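Ticket 581
Subject: Outgoing calls are cut after five minutes
Opened by: Anca Vasiliu, Trudberg office
Assigned to: Chidubem Nnaji
Status: Closed

Anca Vasiliu, 9:12
Good morning. Since the internet line was changed in March we have a problem with our desk phones. When we call somebody outside, the call is cut in the middle of the conversation. There is no noise before. The voice disappears, and after one or two seconds the display goes back to the normal screen with the time. Incoming calls are fine – Garba Balogun had a very long one this morning from a customer and it was not cut.

I restarted my phone (extension 86) two times. I also changed the network cable with the one from the empty desk. Nothing changed.

Chidubem Nnaji, 9:40
Hi Anca, thanks for the details. Could you please send me:
- the phone model and firmware
- the length of the calls that were cut, from the call list
- whether calls between extensions are also cut
- anything that was replaced when the line was changed

Anca Vasiliu, 11:05
The phones are Zultix, all the same model. In the menu under Status I see firmware 16. The router is new, it is a Zakaria, and it came with the line. The old one was returned to Stusten, who is our telephone provider also.

I made a list of the cut calls from three desks. The length is always 5:00 or 5:01. I did not notice this before, because we feel it as "sometimes" – most of our calls are shorter. 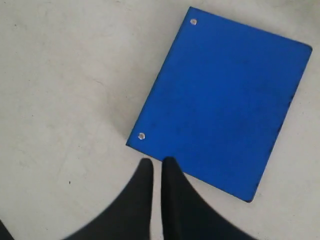
For the internal calls I asked Garba to leave the line open with me while we both worked. We stopped it ourselves after a quarter of an hour and it was still good. So the problem is only for calls which we start and which go outside.

One more thing, I don't know if it is important. When the call is cut, the other person hears the end tone immediately, but I hear silence first.

Chidubem Nnaji, 11:31
It is important, thank you. 5:00 is exactly 300 seconds, and a number that round is nearly always a timer somewhere. A bad cable or a weak line would cut you at random.

Many providers send a short message in the middle of a call to check that the phone is still there. If the phone doesn't answer, they assume the call is dead and close it. I want to know if that message reaches your phone. Please open the phone's web page, go to Maintenance, then Trace, press Start, call your own cell phone and wait until it drops. Then press Stop and attach the file.

Anca Vasiliu, 13:20
The file is attached. My call started at 13:06 and was cut as usual. I had to ask Maeve Gilmartin for the password of the web page because it was not the one on the sticker.
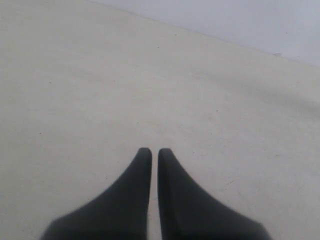 Black gripper fingers, slightly open, pale surface

Chidubem Nnaji, 14:02
Got the trace. The phone sets up the call correctly and then receives nothing at the five-minute mark, only the end of the call a moment later. So the check message is lost before it gets to you. I have asked Stusten to look at the same call from their side.

Olanrewaju Uzor, Stusten network team, 15:47
I found the call. We send the refresh and repeat it several times, with no answer. The contact address we have for extension 86 has a port that does not match the registration. This usually means that the router is rewriting the phone traffic. On the Zakaria please look for a setting called SIP helper, sometimes SIP ALG, and turn it off. Restart the router first and the phones after, so that they register again with the correct port.

Anca Vasiliu, Tuesday, 8:25
I found the setting. It was not under Telephony where I searched first, it is under Firewall, then Advanced, at the bottom. It was on. I turned it off, saved, and restarted the router before the others came in. After this I restarted all the phones from the plug.

Test 1: call from extension 86 to my cell phone, stopped by me at 12 minutes.
Test 2: call from Garba's desk to the Stusten test number, stopped at 20 minutes.
Test 3: incoming call to Maeve, normal, no change.

I will wait until the end of the day before I say it is solved.
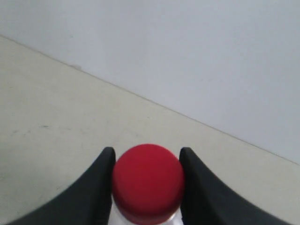

Will a router update turn the SIP helper on again?

It can happen after a factory reset, and with some updates also. Check the setting after every update, and save a copy of the configuration now while it is working.

Anca Vasiliu, 16:50
No cut calls today on any desk. The longest one was 41 minutes. I saved the configuration and wrote the menu path in our office notes. You can close the ticket, and thank you both.

Chidubem Nnaji, 16:58
Closing. Cause: SIP helper enabled on the new router. Fix: helper disabled, router and phones restarted. No firmware change was made on the phones.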